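Putting a landscape print back in its frame

Filed under: walls, small repairs

The print had slipped inside its frame during the move to Gosdale, so one side showed a sliver of backing and the other had lost most of its border. Correcting this is a ten-minute job if the parts are kept in order. Mine took 20, including a search for the glass cloth.

Work on a flat surface larger than the frame and the print laid side by side. A dark, patterned top is less than ideal, as dust on a clear pane is harder to find against it. Wipe it first in any case.

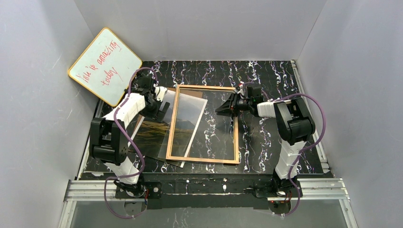
The sequence I use is as follows. Frame face down, fixings bent back, backing board out, print out, pane left in place unless it is dirty on the inside. Keep the print on top of its backing board whenever it is out of the frame. The board takes the knocks, and the corners of the paper stay flat.

Handle the print by its white border only. On this one the sky is a large area of pale grey, and a thumbprint there would show at any angle. The golden grass lower down is more forgiving.
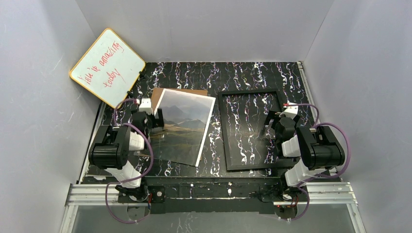 Check the border before closing up. Mine is not cut evenly, so lining the paper up with the frame on one edge puts the opposite edge out. I split the error between left and right and accepted 2 mm at the top. Jevberg sell a card spacer for this purpose. I tried one on an earlier picture and it added enough thickness that the fixings would not lie flat.

Press the fixings down in opposite pairs, turn the frame over, and look at it under a lamp from both sides. If there is a hair under the pane, you will see it now and will have to start again.

The hook goes in the hall, 32 cm below the picture rail. The two smaller Cunmont prints still need new cord.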